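I'd been trying to get an hour with the woman who runs the Pennington tenants' newsletter since January, and she finally said yes on the condition that I came to her kitchen and didn't mind if she kept getting up. She got up a lot!

The newsletter goes out to 800 households now. It started as 40 copies, run off at the library and pushed under doors.

"I only wanted to know why the elevator was always out," she told me. "So I wrote down every day it was broken and gave everybody the list. Then people started telling me things."

What kind of things? (I had to ask.) "Oh, everything. Lost cats. Who's selling a crib. Somebody on Geston Street wrote me two pages about pigeons, and I printed all of it." 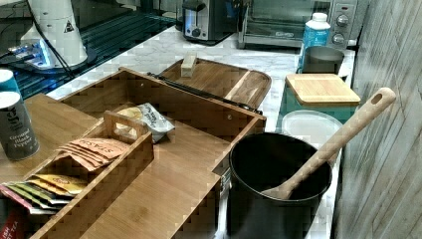
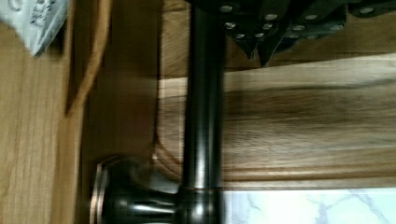 She still types the whole thing herself, and she still won't take ads, even though a furniture store over on Arnier Avenue has offered her $300 an issue. I said that sounded like pretty good money for a quarter page. She made a face.

"Then I'd have to be nice about their couches," she said.

We talked for a while about the complaints, which I'd figured would be the worst part of the job. She likes them, it seems. The angriest letter she ever got was over a crossword with a wrong clue, and the man who sent it now writes the crossword. The letters that bother her are the ones with no name on them, and those go in a drawer.

I asked if she'd ever hand it over to someone younger. She thought about that longer than anything else I'd asked.

"Maybe the typing," she said. "They can't have the pigeons."

The next issue is out after the Plorkent block party, and she needs a recipe for page 2.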